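About Jeten Trimmings

Jeten began as one shelf of buttons at the back of a dry cleaner's in Zanside. The dry cleaner is gone. The buttons, by and large, are still with us. We now stock 300 kinds of braid, cord, fringe and lace edging, and we will cut any of them to length.
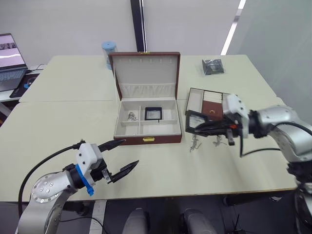 Cutting is done by hand against a brass rule screwed to the counter. Malcolm Lightfoot screwed it there, slightly crooked, and has defended it ever since. Minimum cut is 8 inches. People do ask for less, usually for dolls.

Most of our braid comes from the Kallness mill, which weaves narrow goods and answers letters when it feels like it. The tassels come from Mokoena -- they answer the phone. 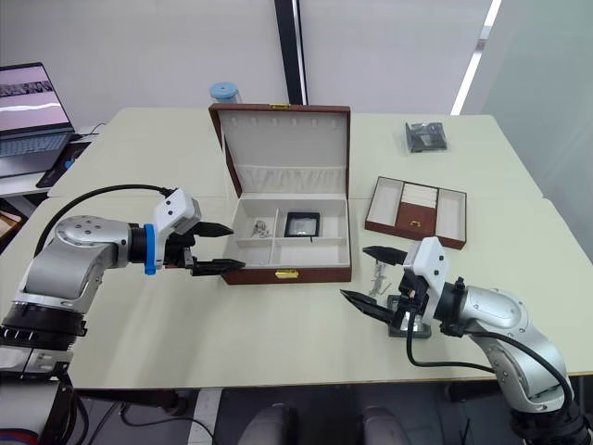

Can you match a trim from an old cushion or lampshade? Send us a piece as long as your finger and we'll look through the drawers, then mail back the closest three. Old gold is the hard one. We carry 23 shades of it and yours will fall between two of them.

Samples are free, within reason. Reason was tested last September by a single order for 1196 of them, and there is now a limit of 23 per household. 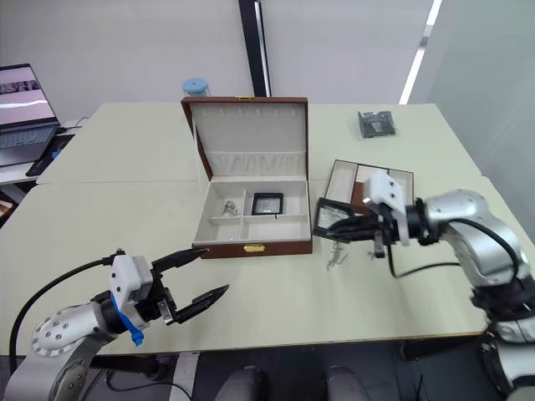
Deb from the Zanside quilters wrote that the limit was fair but that the fringe drawer should be sorted by depth and not by color, as any sane shop would do. We tried it for a week. Malcolm put it back.

The counter is open mornings, and mail orders go out in the afternoon.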